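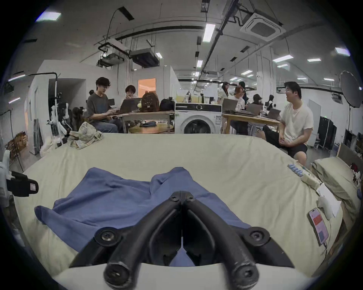 Pinça manual de dois dedos sobre uma peça de roupa azul, na sala de trabalho da Mundero. Foto: Mundero

Início | Empresa | Imprensa | Contactos

Mundero publica resultados das demonstrações manuais e pede cautela na leitura

25 de novembro de 2018 – A Mundero divulga hoje os números do projeto Storkine, em que pessoas ensinam um robô a dobrar roupa com uma pinça segura na mão. Foram gravadas 1171 demonstrações desde abril. Destas, 116 foram rejeitadas na revisão.

"Gravar muito é fácil. Falta saber se o robô aprende alguma coisa com isto, e ainda não o demonstrámos", afirma Siiri Baranauskienė, responsável pelo projeto.

Nos ensaios com o robô, 4 tentativas em 50 terminaram com a peça dobrada. A empresa não anuncia produto nem data de lançamento. Lộc Phùng, que dirige os ensaios, quer repeti-los com outros tecidos antes de qualquer comparação com o comando remoto.

Categoria: Robótica e automação

© 2018 Mundero | Contacto de imprensa: Laine Org | Voltar ao topo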